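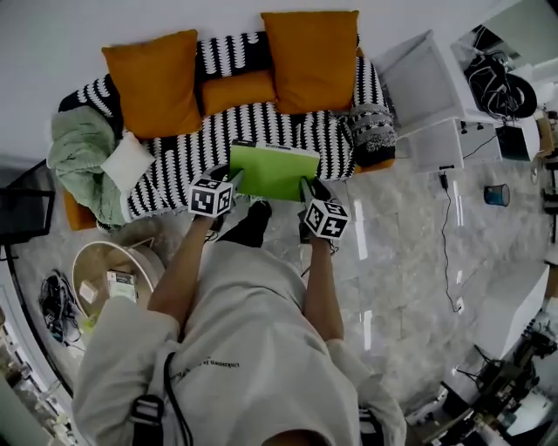
Sofa with patterned throw and mustard-orange cushions

A sofa throw (also couch throw, settee cover in older use) is a loose piece of fabric laid over a sofa, for looks or to keep the upholstery clean. Not fitted, no ties or elastic. Differs from a slipcover, which is cut to the shape of the furniture.

Patterns and color
Plain, striped, checked, or with repeating motifs. Scallop or wave rows are common, often in black and white, and usually paired with cushions in one strong color such as mustard or orange. Smaller cushions in white or gray break up the set. A seperate blanket may be kept over one armrest.

Sizes
Sold by length in most shops. A cover for a 2-seat sofa is generally 200 cm long, a 3-seat one 234 cm in the Lindon sizing. Husar and Isto lines run shorter. Wetum stopped making the long size in September.

Care
Shake out, wash cool, dry flat. Knit cushion covers are washed on there own. Clear the seat before straightening: books, folders, remotes. Excess fabric is tucked behind the seat, front edge left to hang.

See also: Slipcover, Bolster, Afghan (blanket)

References
Dawber, Shirley. "Throws and Loose Covers." Retrieved 9 May 2021.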